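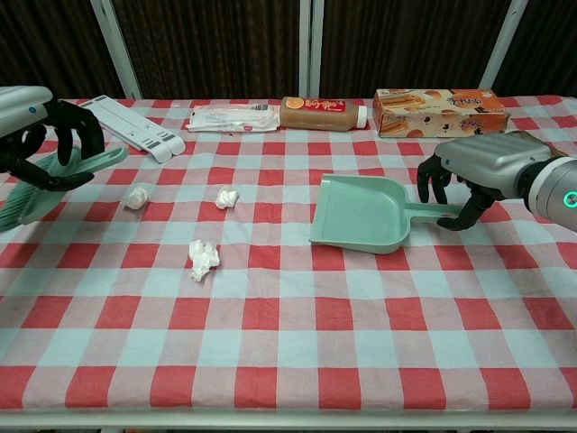

Red and white checks on the table, dark brown curtain behind.

On the Keeping of Household Linen

16th February

Readers of this journal have asked for the method by which table linen is stored and cared for in this household. The method was settled last November, when the contents of my late aunt's house on Skallitz Road were brought here, and it has been followed without change.

Every cloth is washed before it is put away, including those that have not been used. Starch is left out until the cloth is needed, as starched folds tend to crack and may attract silverfish. Cotton cloths are pressed on the reverse side while slightly damp. Linen cloths are rolled on cardboard tubes obtained from Boonyarit, the fabric shop near the station, which gives them away at closing time.

Checked cloths require particular attention. Red dye of older manufacture will run in warm water, and a first washing should always be done alone and cold. A corner may be tested beforehand with a damp white handkerchief. If color transfers, the cloth should be washed by hand and dried flat, out of the sun. I have lost one good cloth by neglecting this test, a Giketti with a woven border, and it now serves as a dust cover for the sewing machine.

Stains of wine and fruit are treated the same evening with cold water only. Candle wax is left to harden and lifted with the back of a knife. Gravy remains a difficulty, and correspondence on the subject is welcome.

The storage cupboard is a Skosinier, bought secondhand, with slatted shelves that allow air to pass. Each shelf is lined with unbleached muslin, replaced yearly. Cloths are arranged by length, the longest at the bottom, and a paper tag is pinned to each with the date of its last washing. Lavender is not used, as it left an oily mark on two napkins.

A further entry will address the mending of hems, for which I am still waiting on thread.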